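Rereading the inquest papers on the Zeltudgate ferry this week. A few posts, as it was a long time ago and most people under 30 have never heard of it.

The Varico left the quay in February with 33 people on board. The forecast had gone up in the harbour office an hour earlier. The skipper signed for it.

She lost steering outside the bar. The first radio call was logged, then a second, then nothing for 12 minutes.

Radwa Cherkaoui was on the desk that night. Her statement runs to four pages and is the clearest thing in the whole bundle.

The papers said the boat was overloaded. The inquest found she wasn't. The rudder pin had been reported twice and not replaced.
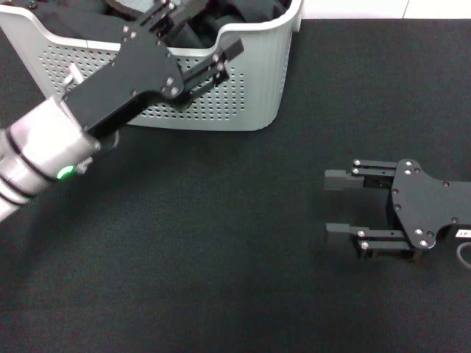
Gus Ferreira ran that correction on page nine. The overloading story had been on page one for a week.

More than 1,000 people came to the service. The pin is still in a box at the county archive. You can ask to see it.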